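Ticket 117, garment care desk, Hukano rental wardrobe
Status: **reopened**
Opened: 2021-08-15
Item: navy suit jacket, single, no pants
Problem as reported: crease across the chest after folding, won't hang out

---

**Entry 1**

Closed once already with "steam and rehang." I reopened it. Steaming takes the crease out and the next trip puts it straight back, so all we did was pay for steam.

The fold card we use came from Aebischer with the garment bags. It says to lay the jacket on its face, pull both shoulders back until they touch, and fold in thirds. It promises "no visible creasing for 70 hours." I would like to know what jacket they tried that on. Ours had a line through both lapels after one night in the bag.

**Entry 2**

Tried the card again, step by step, in case the first go was my fault. Same line, same place. The thirds put a hard fold right where the lapel rolls, and the bag presses on it.

Also tried the tissue paper trick. Two sheets between the layers. The crease was softer but still there, and now I have tissue lint on a navy jacket. Not doing that again without a better brand of tissue.

**Entry 3**

Nakik support wrote back. Their answer, shortened:

> Use our 500 ml wrinkle spray before folding. Let dry. Fold as normal.

"Fold as normal" is the whole question. I asked what normal means and got the same message a second time with a discount code. Marking this as no help. I haven't bought the spray.

**Entry 4**

Changed the method instead of the products:

1. Bed, not table. The table is too short and the hem hangs off and drags.
2. Front side up, shoulders toward the headboard.
3. Fasten the front button. Smooth the body from the collar down.
4. Pocket flaps out and flat. A flap left half tucked prints through the cloth.
5. Lay one sleeve straight across the chest. Don't pull it tight.
6. Bring the other sleeve in over it.
7. One fold only, at the waist, hem up.

Step 6 is where it goes wrong for me. The second sleeve wants to bunch up at the shoulder, and if you fold over the bunch you've made a new crease in a new spot, which I don't count as a fix.
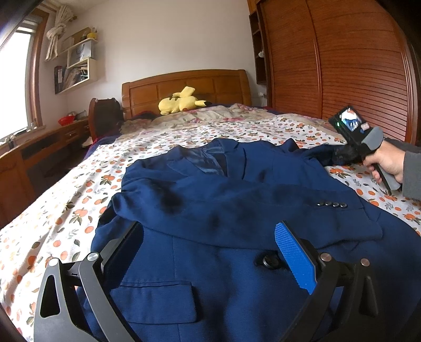
What seems to help is going back to the shoulder and shaking the sleeve out from there before it comes across. Pulling on the cuff does nothing except drag the whole front over to one side. I did it both ways, and the cuff way was worse each time.

The lining is the other suspect. It's satin, it slides, and it wads up around the collar while the outside looks perfectly fine. Put a hand inside and flatten it before step 5.

**Entry 5**

Left it folded overnight in the Narkar bag, nothing on top. Chest line gone. Faint mark at the waist, and it dropped out on the hanger by lunch.

One good night doesn't prove much. The bag wasn't packed in a suitcase and nothing was leaning on it, so I'm not writing "solved" on this. Next test is in a full case with shoes at the other end.

**Open items**

- [ ] Repeat in a packed suitcase
- [ ] Try it on a jacket without satin lining
- [x] Pull the Aebischer card from the bags
- [ ] Ask Nakik for a refund policy before anyone orders spray

Leave status as reopened until the suitcase test is in.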